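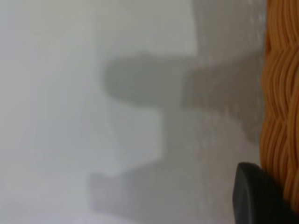

The Basket on the White Table: A Term of Looking at Weave and Shadow

By Rekha Grewal
Posted in June
13 comments - 4 shares

When our tutor, Osvaldo Guerra, told us to pick one household object and stay with it for the whole term, I went through a long list of things I thought would impress people. There was my aunt's coffee grinder, and a folding ruler, and for one silly afternoon a colander. In the end I picked a bread basket, mostly out of fondness. We had one at home when I was small, and it held everything except bread - keys, stamps, pears that were too hard to eat.

The course is Everyday Materials at Surnby, and the task was to write up how an object is put together and what it does to the space around it. I took the second half more seriously than I expected to. A woven thing doesn't throw a plain shadow. On a pale tabletop with soft light, the shadow goes smoky and blurred at the edges, with lighter patches showing between the darker parts, and I spent far too many happy hours trying to get that down in pencil. My first drawings were all too crisp. Mayu Ishida, who shares my bench and draws beautifully, told me to put the eraser away and use the side of my thumb, and that helped more than anything I read.

I should say something about method. I worked in short sittings, usually in the late afternoon, and wrote my notes before I drew so that I wouldn't be tempted to describe my drawing in place of the basket. I also asked four people to tell me what they would keep in it. The answers were bread, mail, more bread, and yarn. 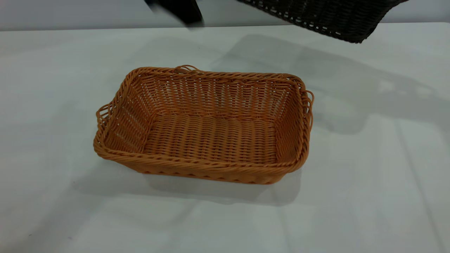 Reading time: 4 min

The weave is the part I love. The strands are thin and round, a synthetic made to resemble rattan or wicker, and they go over and under in tight rows along the walls and across the floor. I had assumed the floor would be solid to the eye, but set on something white it lets a little of the table through in the gaps. The back wall is more open still, almost like a row of tiny ladders, and I'm still not certain whether that was done for looks or to save on strand. Lefteris Vrettos, who ran our weaving workshop, thought looks. I lean the other way, but he has made a great many more baskets than I have!

Then there is the rim. It is thicker than everything else, made of strands twisted together and carried the whole way around, and it catches the light in little highlights at each twist. I tried to copy it in paper cord from the supply room and got through 218 inches of the stuff before I had a length I was willing to show anyone. The twist has to be kept even with both hands, and if you stop to answer a question you can find the exact spot afterward.

There's a looped handle at each short end, standing out from the rim, and a small raised loop at the middle of the long side. I left that small loop out of my first two sketches completely and only noticed when I laid them next to the basket. I've kept those sketches in the appendix, since Osvaldo likes us to leave our mistakes in.

The walls flare out gently from base to rim, so the whole thing reads as something between a basket and a tray. For my own version I made the walls too straight, and it came out looking like a flowerpot with ambitions. The second attempt was better. It leans a bit, and one handle is fatter than the other, but it holds nearly 300 grams of dried beans without sagging, and my mother has already asked for it.

If I had another month I would look at the same basket on a dark cloth and see how much of the weave I could still draw. I'd also like to try a round one, where there are no corners to get the strands around. The corners took me longer than any other part, and I still undid the last one twice on the morning I handed everything in.

Related projects

- Benedito Araújo: Three Stools from the Kostau Workshop
- Mayu Ishida: Drawing Glass Without Outlines
- Paper Cord for Beginners: Notes from Gonddale
- The Sperling Drawer: A Study in Dovetails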